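Benton to Koltville is 81 miles, and the last 10 of them are behind whatever truck is also going to Koltville. I left at six, drank gas station coffee that tasted like the cup, and got to the Oddsson open day just in time to be told that registration was at the other door.

The other door is on the far side of the parking lot. In January this matters.

Oddsson sorts and packs small parts for other people. If you have ever bought something with a bag of little black bits taped inside the box, a place like this put them there. They do the work for a handful of manufacturers, of whom Tridetti was the only one anybody would name out loud, and only after a look over the shoulder. I had signed up in December, when a day of looking at conveyors seemed like a treat.

We got a badge, a pair of safety glasses and Erhan Polat, who runs the sorting side and walks backward faster than I walk forward. He started us at receiving, where the pallets come in, and gave a long and surprisingly angry talk about shrink wrap. I took notes. I can't read them now, but the word "corners" is underlined twice.

From there it was on to the small belt, which I had expected to be a dull stop and where I ended up spending most of the morning. It's a plain setup: a long dark green belt, aluminum rails down both sides, big white panels behind it, blue plastic bins in front. The green is a company preference. Polat says black parts vanish on a black belt and white ones vanish on a white belt, and that he has worked with both and would like those years back.
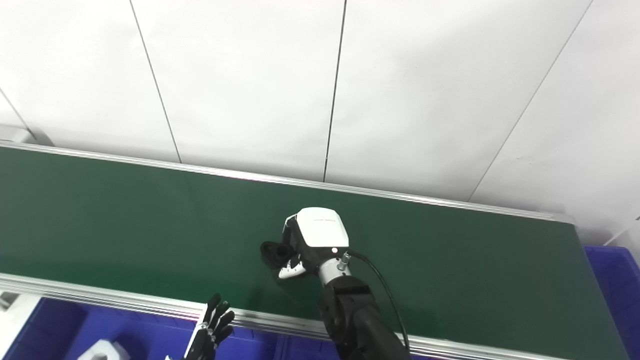 The bins got more discussion than the belt did. A man in our group wanted to know why they were blue, and Polat said it was the color the supplier had 400 of. The man wrote this down. He then asked whether a lid would help, and we all learned a good deal about lids.

What I liked was how little there was to look at. At my own shop in Benton the sorting table also holds the tape gun, the radio, two calendars and somebody's lunch, and we lose a part a day to the general landscape. The white panels alone sent me home with ideas. They are just smooth panels with thin seams, nothing to snag on and no shelf for a person to set a mug on. I think the missing shelf may be the cleverest thing in the building.

Lunch was in the break room. There were sandwiches, and then, quite quickly, there were no sandwiches.

Sevim Çınar took the afternoon half, which covered packing and labels. She is the first person I've met who can make a label roll interesting, mostly by telling us about the day they shipped 3835 bags with the label upside down. The customer never complained. She still sounded hurt about that — all that rework planning, and they just turned the bags around.

She also let us try hand packing against the clock. I won't give my time. The lid man beat me.

If you're thinking of going to the next one, wear thicker socks than you think you need, since the packing room floor is bare concrete and the tour stands on it for an hour. Park by the second door. Ask Polat about shrink wrap only if you have nowhere to be.

I got back after dark and cleared off one end of our sorting table. By the next morning there was a mug on it.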